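The Upper Room

Rizwan Ghumman came up to Stirkcombe in February to take over the school bus route. The county had advertised the job twice and he was the only one who applied the second time. He drove up in the afternoon with his clothes, a rice cooker and a box of his father's books, and he had the name of a man who rented rooms.

The man was Barry Stockdale. He had run the feed store until his knees went, and now he lived on the ground floor of a tall house at the end of Garside Road and rented out the top. He met Rizwan on the porch in his socks.

"You're the bus," he said.

"I'm the bus."

"Stairs are steep. I don't go up there anymore. You tell me if anything's wrong with it."

Rizwan went up by himself. The rooms had been painted and not much else had been done to them. He put the box of books down in a corner and stood there with his coat on. He could see mountain slopes with trees on them, and haze over the low ground. Where he came from you could see the other side of the street. He took the coat off after a while and went back down to say he would take it.
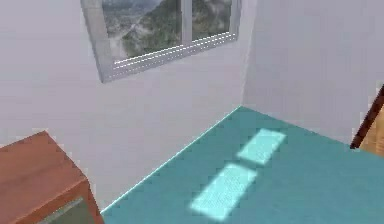 PART ONE: THE ROUTE

The route was eight stops. It began at the Rornison turnoff at 6:40 in the morning and ended at the school, and in between it went over a pass with a sign at the top that said 2545 feet. Somebody had shot the sign. The holes had rusted and left brown streaks down the numbers.

He drove it empty the first evening, then again before breakfast. Barry had drawn him a map on the back of a seed catalog. The map had no road names on it. It had things like "Dead truck" and "Where Esora's gate is," and an arrow with "slow down here" written along it.

"Who is Esora?" Rizwan asked.

"It's a farm. It was a horse first, then they named the farm after it."

"Is the horse still there?"

"That was 1961," Barry said.

The children did not talk to him for a week. They got on, looked at him and went to the back. The last driver had been on the route since before any of them were born and they seemed to feel that he had been mislaid and that Rizwan might have had something to do with it. Then a girl at the third stop asked him if he knew there was a dog that would run in front of the bus after the bridge. He said he didn't. She sat in the front seat and told him when. The dog came out of a ditch, gray and low to the ground, ran ahead of them as far as the mailbox and quit.

"He does that every day," she said.

"What's his name?"

"He isn't ours."

After that she sat up front most mornings.

In the evenings he ate with Barry. It had not been part of the arrangement. Rizwan cooked because he was used to cooking for four people and did not know how to make less, and he would carry a pan down the stairs with a towel around it. Barry ate whatever it was. He put ketchup on some of it. They watched the news and Barry argued with the weather.

The rent was $300, and on the first of the month Rizwan left it in an envelope under the sugar bowl. Barry never opened the envelopes while he was in the room. One night he said, looking at the television, that his son used to have the upstairs.

"Where is he now?"

"Oregon. He does something with boats."

"Does he visit?"

"He calls," Barry said. He got up and turned the sound higher.

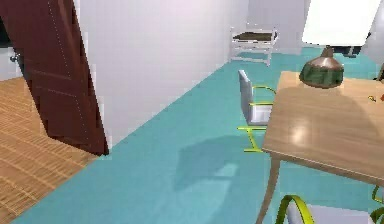
The snow came late that year, after people had put their shovels away. Rizwan woke at four because there was no noise. He dressed and went down in the dark, and Barry was already in the kitchen with the radio on and the coffee made.

"They haven't closed," Barry said. "They'll close at seven, when you've already got half of them on the bus. They always do."

"Then what did the other man do?"

"Put the chains on and went. Or some days he didn't go, and he called the school and told them he wasn't going."

"How did he decide?"

Barry thought about it. "He'd go look at the pass."

So they went to look at it. Rizwan had not asked him to come, but Barry had his boots on, and it took him some time to get up into the truck. They drove with the heater roaring and didn't say much. Past the bridge there was no dog. At the top Rizwan stopped beside the sign and got out. The wind had taken the snow off one side of the road and laid it all on the other, higher than his belt. He walked forward until he could see where the road went down toward Rornison, and he could not find the edge of it.

He walked back. Barry had rolled the window down.

"Well?"

"I'm not going," Rizwan said.

"All right."

"Would he have gone?"

"I don't know. He went off it once, in '88. Nobody on board, thank God." Barry rolled the window partway up. "He never put that in his report. I pulled him out with the store truck."

Rizwan called the school from the kitchen at 5:30. A woman wrote it down and asked for his bus number. He told her 2354, and she said thank you, and that was all there was to it. Then he called the families one at a time from the list. At the third stop the girl answered. She asked if he had seen the dog, and he said no, it was probably asleep somewhere.

When he had finished the list Barry was frying eggs. The phone rang again and Barry reached over and took it off the wall.

"No, he's here," he said. "No, it's bad. We went up and looked." He listened for a minute, holding the spatula away from the stove. "I'm fine. How's the boat?"

Rizwan took over the eggs.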